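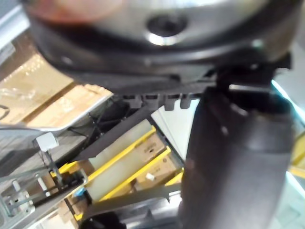 From: Inger Lund
To: warehouse-floor list
Date: January 18, 2022
Subject: Re: [warehouse-floor] What do the pickers do all day now?

Hello all,

Kwame asked a good question last night and I've been itching to answer it, so sorry in advance for the length.

Kwame Dogbe wrote:
> We are looking at putting an arm on the carton racks at Dorkard
> and I keep getting told what it lifts and how fast. Fine. What I
> want to know is what happened to the people. Did anyone leave?
> Do they hate it? And who gets called when it stops? My lot are
> polite about it in meetings and then very much less polite in
> the canteen.
>
> Kwame

Nobody left, to take the easy one first. We had 9 pickers on the carton side at Ellton before the arm went in last June and all 9 are still on the books, though only two of them would still call themselves pickers. The arm does the brown cartons off the yellow racking, which was the job everyone's shoulders complained about (mine too, I did it for years before I moved to the desk). It is slower than Trinidad Gatchalian on a good day and she will tell you so! But it doesn't mind the bottom shelf, and she did.

What changed most is how much the boxes matter. A person picks up a carton with a loose flap and tucks it in without thinking. The arm can't, or ours can't, so somebody has to look at the stock before it goes up. Tape that has come away, shiny wrap that confuses the camera, a label stuck over another label, all that gets sorted at goods-in now. Two people do nothing else in the mornings. It sounded like a dreary job on paper and I was worried about it, but they've more or less taken over the place. They ring suppliers directly. Baluyot changed their tape after a call from Apinya Tanasarn, and I'd been asking them for that by email for ages.

On who gets called: whoever is nearest, and I think that was the best decision we made. The plan from Cuvo had one trained operator per shift with everyone else keeping well back. We trained all of them instead. Anyone can pause it and clear a dropped carton once the lights say it's safe to go in, and anyone can put a location on hold. Log 3468 is the one I show visitors. It was written by a picker who had worked out that the arm kept missing at one end of a bay after the rack had been nudged. It's three lines long and saved us an engineer's visit.

Now the grumbles, because you did ask. It's quieter on that aisle and some people miss the chat. You used to work in pairs and talk all shift. Kaede Yagi moved the breaks so that goods-in and the packing benches stop together, and that helped a bit, not completely. The other one is pay. The new work needs more judgement and the grade didn't move for months. It has now, but do yours on day one, Kwame, please. The canteen will be a nicer place for it.

If you want to bring a few of your people over, do, and bring the less polite ones. They can have the afternoon with ours and I'll stay out of the room. I'd only ask that they wear proper boots, as we've run out of spare pairs in the bigger sizes.

I can send the goods-in check sheet to anyone who'd like it. It's on its second version and still has Trinidad's handwriting in the margins.

Inger
Ellton, carton side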